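The Red One

She came down to the laundry at Maglaya Court with 14 minutes before the bus. Not enough. Never enough. The red one had to go in, that was all, the red one and whatever fit beside it.

Quarters in one pocket, soap in the other. Key in her teeth. 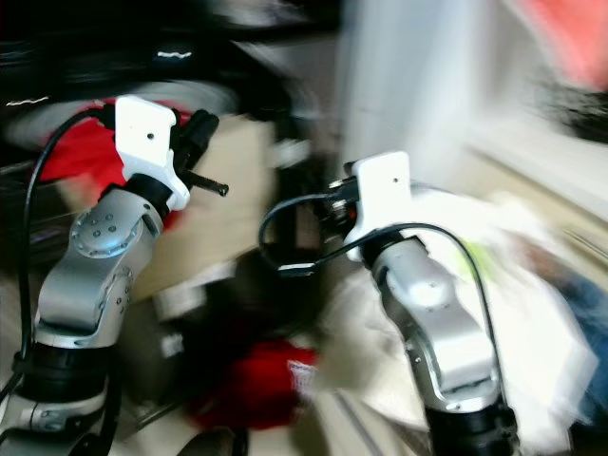

Her mother used to say red goes alone. Always alone. Her mother had all day and a yard in Skonville with a line strung over the beans, and in July things dried before you'd finished hanging them. Here it was November and the radiator on three didnt work and the heat man was coming, the heat man was always coming.

So. Red and cream together. Cold water, a prayer.

She had worn it to the Nunska interview, the first one, and got the job. Worn it the night he left too. Same red. You'd think a thing would pick a side.

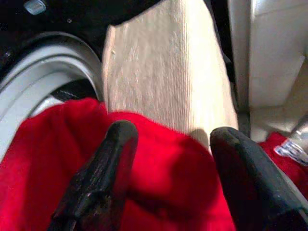 Red and cream, against all advice.

Upstairs a phone going. Hers? Let it. If it was her sister it was about the house, and if it was about the house it was about money, and she had 521 dollars and a bus to catch.

Towel next. It had come from the old bathroom, one of a pair, he had teh other one. Probably drying his dog with it.
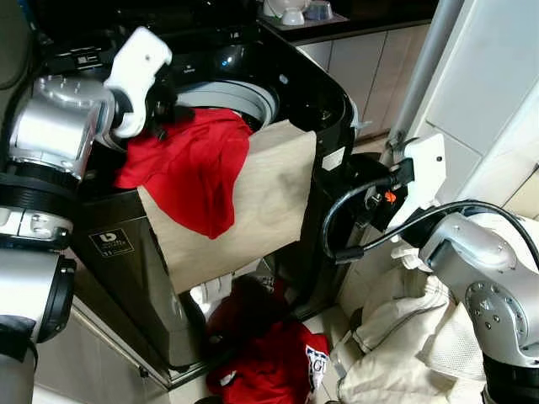

Seven minutes. She stood there with her hand flat on the red, and it was only cloth, for god's sake. Soft still. It still smelled of that kitchen, onions and floor polish.

Five minutes. The phone again, through the ceiling.

She picked up the soap.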